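**Bistlow Household Swap Returns for Its Biggest Season Yet, With a New Home on Yeo Street**

BISTLOW, Fri 24 September - The Bistlow Household Swap, the friendly neighborhood exchange that has been helping local families pass along good things they no longer need, will open its doors again this fall in a larger space on Yeo Street. Everyone in town is invited, whether they have a carload to give away or only want to come in, look over the shelves and say hello to the neighbors.

The swap began with a few folding tables and a coffee pot, and it has grown a good deal faster than any of us expected. Last season 3,351 items found new homes through the swap, from soup pots and bedside lamps to a very heavy piano bench that took two tries to get out the door. We are grateful to every household that brought something in, and just as grateful to those that carried something home.

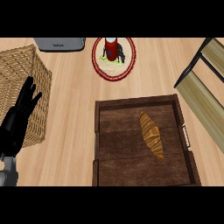
The new space was made possible by Hosto, the family-run hardware store that has stood on the corner for as long as most of us can remember. Hosto has offered the ground floor of its old showroom through the end of January, along with shelving, good lighting and a loading door at the back, so that nobody has to wrestle a bookcase through the front entrance in the rain. Poltis, the bakery two doors down, will send over rolls and hot cider on opening day, and we expect those to go quickly!

The way it works has hardly changed. Bring clean, working household goods that you would be happy to hand to a friend. Kitchen things, linens, baskets, small furniture, books, games and tools are all welcome. Each household may bring up to 48 items a visit, and there is no need to bring anything in order to take something home. Nothing is priced and nothing is sold. We do ask that visitors leave a little on the shelves for whoever comes in next - people have always been very good about this, and we thank them for it.

A few things we can't accept, with apologies: mattresses, car seats, paint, and anything that needs a repair before it can be used. If you aren't sure about an item, please ask at the welcome table before unloading the car.

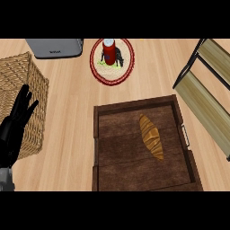

New this season is a delivery service for neighbors who have trouble getting out or who don't drive. Roughly 85 households asked for something like this when we sent around our survey in the spring, and we are very pleased to be able to say yes. Deliveries will be made within 3 miles of Yeo Street, and requests can be left at the welcome table or at the Hosto front counter during regular store hours.

There will also be a children's corner with picture books and puzzles, a longer table for kitchenware (the old one was always crowded) and a bulletin board where visitors can post the things they are hoping to find. Last year a handwritten note asking for a waffle iron was answered before lunch.

Admission is free, and street parking is available on both sides of Yeo Street. Opening hours for the season are posted in the Hosto window and on the board outside Poltis. Groups that would like to bring a larger donation are asked to stop by the Hosto counter first, so that a time can be set aside for unloading.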